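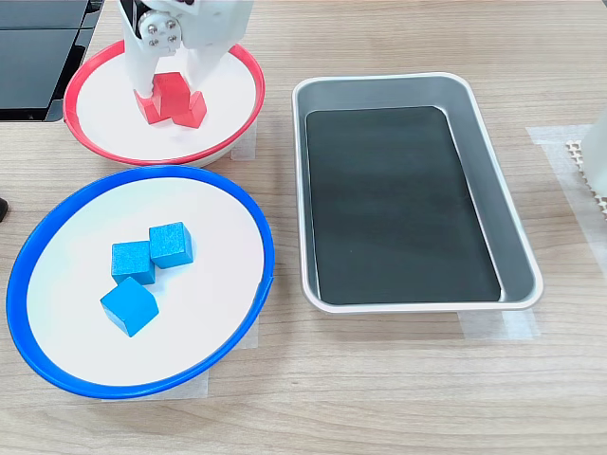
Red cubes in the red-rimmed bowl, blue in the blue.

Hello all, and thank you for the kind notes about the cube sorting!

On March 28, 2024, a member in Holtville wrote:
> Do the bowls have to match the cubes?
> I have a red rim but no blue one.

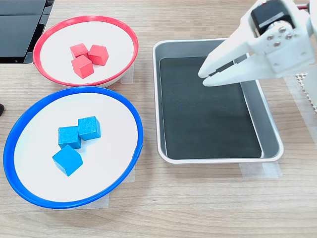

Can plain white bowls be used?
Plain ones work fine if you put a bit of colored tape on the rim.

I've kept mine out since December (the good table has given up hoping for a tablecloth), and I still like starting with everything mixed

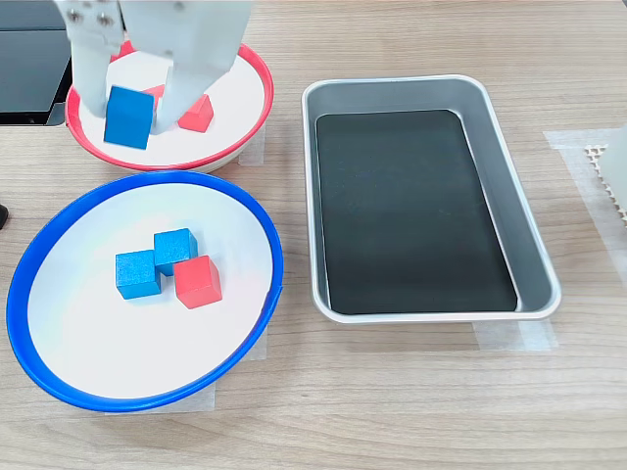

and then letting the little ones decide what belongs where, however long that takes. Keep it to three of each color at first. My bag from Emuneck holds 300, far too many for one sitting!

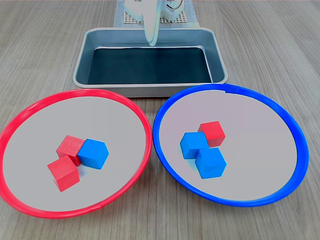
A lined metal tray is handy beside the bowls, too. Write back and tell us how you get on.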